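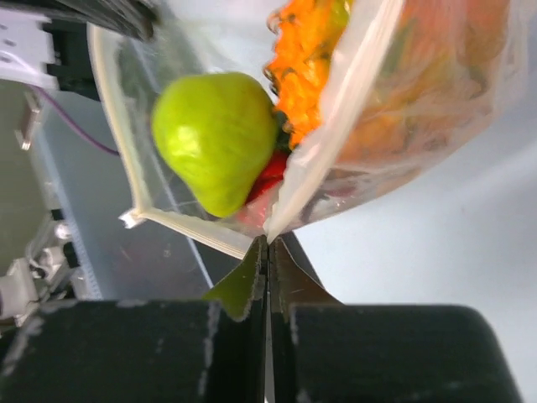

Figure 1. Wrist view of a zipper bag held at its lower end between the gripper fingers, with a green fruit at the mouth.

Unit 5: Partial Closure and Loss of Contents in Bag Handling
Course handout, Robotic Handling of Flexible Packages
Skestness Technical Institute

Reading before class: the chapter on grasp force in the course text, and the cell safety rules posted in the Kaplan Laboratory. Bring the fault sheet from Unit 4.

5.1 Background

The Flundia exercise cell packs mixed items into clear zipper bags and carries each bag to an outfeed tray. The cell was set up for teaching, and its control program was written by earlier classes using the Wemeo motion library. In November the cell stopped during a long run after a bag released part of its contents in the middle of a transfer. One item came to rest on the arm's cable run. The arm continued to the tray, reported a good cycle and began the next pick with the item still in its path. An operator pressed the stop button before contact was made.

No one was hurt and no hardware was replaced. The event is treated in this course as a near miss, and students are expected to discuss it in those terms.

5.2 What the log showed

The run had reached cycle 302 of a planned 3,000. The log for that cycle contains no error code. The entries of interest are the following.

Grip command sent; finger position reached.
Grip confirmed.
Lift complete.
Wrist turn of 90 degrees complete.
Place complete; grip open.
Cycle result: good.

Every entry is correct as far as it goes. The fingers did reach their commanded position, and they did hold plastic film. The program had no entry for the state of the bag mouth, and it had no entry for the number of items inside the bag at any point after loading.

5.3 Why the grip check passed

The grip check compares finger position with a stored value. If the fingers stop at the stored value, or slightly wider, the program accepts the grip. The check was designed for cartons, which have a fixed width. A bag has no fixed width. Film pinched between the fingertips gives nearly the same reading whether the bag is sealed or open.

Figure 1 shows the kind of hold under discussion. The fingers are on the pinched bottom of the bag, where the two seal strips come together, and the opening lies above them. The green fruit sits partly in and partly out of the mouth, pressed against the other items. A position reading taken at the fingertips carries no information about that fruit.

Students should note the difference between a grip that is secure on the film and a grip that is secure on the contents. The first can be true while the second is false. Most of the faults collected in this unit come from a program that tested the first and assumed the second.

5.4 The effect of the wrist turn

While the opening points up, gravity tends to keep loose items in the bag. A 90 degree turn of the wrist brings the opening to the side. From that moment the contents are held only by friction, by the stiffness of the film and by whatever part of the seal is engaged. Smooth, rounded items are the first to move. Light filler material may hold them for a time and then shift all at once, so a bag that survives the turn may still fail during travel.

The turn had been added to shorten the path to the tray. The change was tested with sealed bags only. The test record does not mention open or partly closed bags, and the reviewers did not ask about them.

5.5 Contributing conditions

a. The zipper station sent a "done" signal at the end of its stroke. The signal did not depend on whether the zipper had engaged along its full length.

b. Bags were loaded by volume and not by item size. A large item at the top of the load could keep the two seal strips apart.

c. The wrist camera was running, but its pictures were stored for later review and were not used by the program.

d. The arm's path was checked for obstacles once, at the start of the run.

5.6 Required practice in the laboratory

Do not reach into the cell to recover a dropped item while the arm has power. Press the stop button, apply the lockout and confirm with a second person that the arm is at rest. Support a held bag from below before the gripper is opened by hand.

After any loss of contents, inspect the full path of the arm, including the cables and the area beneath the fingers. Enter the event on the fault sheet even if the cycle was reported as good. Restart at reduced speed.

Any change to wrist angle, speed or grip point requires a new test with open, partly closed and overfilled bags. The test record must list each condition separately.

5.7 Questions for discussion

Which single entry could be added to the log in 5.2 so that the fault would have been reported? State where in the cycle it belongs.

Would a higher grip force have prevented the loss? Consider the location of the fingers and the position of the opening.

Propose a check that uses the wrist camera before the turn. Describe what the check must do when its result is uncertain.

5.8 Assignment

Submit a two-page fault analysis of the November event, using the form from Unit 4. Include a revised cycle sequence and mark each point at which the arm may stop safely with a bag in the gripper. Work is due at the start of the Unit 6 session.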